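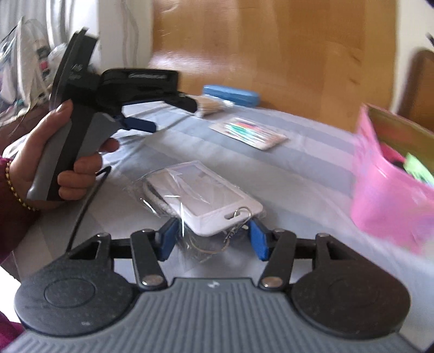

Notebook > Odds and ends > Badge season

Print this post | E-mail this post

Lanyards, again

OK quick one because I have to be out the door by six and the dining table is still covered.

Every August it's the same. Reunion weekend, name badges, and somehow it's my table they end up on. Last year we did those paper stickers and by lunch they were curled up on everyone's shirts or stuck to the chairs. So this year: proper holders. White plastic, clear window, white braided lanyard, little metal keyring and clasp to join the two. Each one in its own bag. Ordered from Rondis, 51 sets, which is everyone on the list plus spares for the cousins who never answer.

Looked at Flastico too. Cheaper, but the lanyards were the flat ribbon kind and I can't stand how those flip over so all you see is the back. Braided hangs better. Slightly itchy on the neck if you're in a T-shirt, I'll give you that.

Now the bags. They are so LOUD. I did the first 14 last night in front of the TV and got asked twice to go and do it somewhere else. Also the plastic is crinkly enough that under the lamp you can't read a thing through it, just glare, so don't slide the name cards in and then put it all back in the bag thinking you'll sort them by name later. I did that. Took the whole lot out again.

Order that works for me:

Bag open, everything out. Name card in first while the holder is still flat and loose. Then keyring through the slot at the end. THEN lanyard. If you put the lanyard on first it swings around and tangles with the next one and you will say words.

The slot is tight. Thumbnail, push, slide. My nails are wrecked. Benoît says use a butter knife to open the ring and he's right but I'd already done most of them by then so thank you Benoît, very timely.

Cards themselves, I printed on the heavy stuff left over from the wedding invitations. First batch came out too wide. Measured the outside of the holder instead of the window, classic. Trimmed them all down with the kitchen scissors and some are a bit wonky on the left side but once they're in you don't notice. Much. Aunt Lacroix's lot have the longest names and I had to go down two font sizes, sorry if you need your glasses, wear your glasses.

Question I keep going back and forth on: hand them out made up or leave them in the bags? Made up looks nicer on the welcome table. In the bag they stack, and they don't turn into one giant white knot in the bottom of the box, which is what happend with the conference ones I saved from my old job. Right now I'm leaning toward made up, then each lanyard coiled and tucked behind the holder, then a rubber band. No bag. We'll see how long the rubber bands last.

The empties I'm keeping. Good for screws, earrings, the spare buttons that come with coats. I have a drawer. The drawer is getting full, yes.

So, 37 done, 14 to go, and I've got until Saturday. Tablecloth has to come off and be washed before that as well, there's little bits of card all over it and something sticky near my chair. Plus I still haven't called about the folding chairs or decided who's on salad.

If anyone has a better way to transport these than a shoebox please tell me. Last time I used the shoebox the lid came off in the car and I was finding clasps under the seat until Christmas.

Right, shoes. Going. Will put the parking thing up tomorow.

Comments (4)

Odette Chevalier
Egg cartons! One lanyard per cup, holder stands up at the back. Takes up a silly amount of room but zero knots. I can bring you a few if you want, I've got 13 in the garage.

Benoît Vidal
For the record I mentioned the butter knife on day one. You were on the phone.

jmk
are these the ones with the slot on the short end? I got some where it's on the long side and the card hangs sideways, drove me nuts

Odette Chevalier
Also put me down for salad, the potato one. And can my badge just say Odette please, no last name, everybody knows.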